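Equipment Planning Report, Group 4
Fesville Technical College, Robotics Elective
Lungile Mthembu and Mpho Joubert

3. What we would spend the money on

The department asked us to say if a second arm is worth buying. The quote from Narnon came to 3132 for the arm, gripper and one year of support. We were told this was a good price. We have not seen anything that proves it, and the quote leaves out the wrist camera, which Vornus sells for 282 plus a mounting bracket.

Our test task was breakfast: toy toast, toy eggs, plates, on a grid mat. The props are cheap. Everything near them is not. 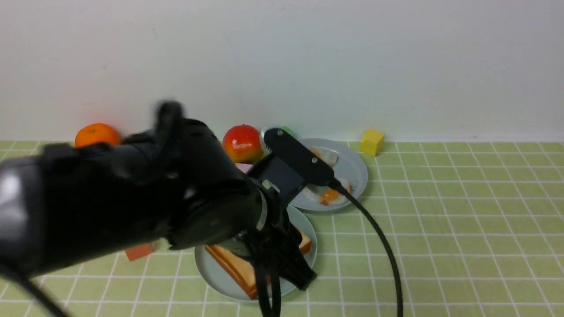
Would a second arm double the number of trials we can run?
Probably by much less than that. Resetting the table between trials is done by hand, and a second arm needs its own table, its own props and a second person to reset them.

The Narnon brochure says a lab can log 500 trials a week. We logged 144 in all of November with the arm we have. Most of the lost time was spent on cables, calibration and waiting for the one lab computer that runs the control software. None of that is fixed by buying more hardware - a second arm would wait in the same line.
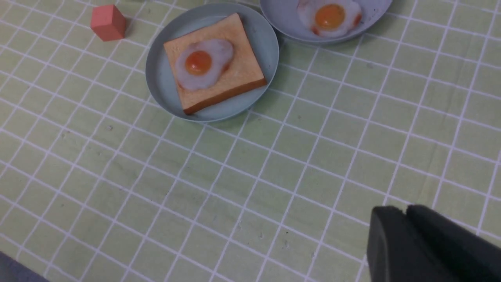
Mpho still thinks the arm should stay on the list for next year, and I (Lungile) do not, so we are reporting both views. We do agree on the order of spending. The computer comes first, then spare gripper fingers, then the Vornus camera if the Tan software can read it. We asked Tan about this twice and got a link to a sales page both times.

Costs we could not find out: shipping, support after the first year, and insurance.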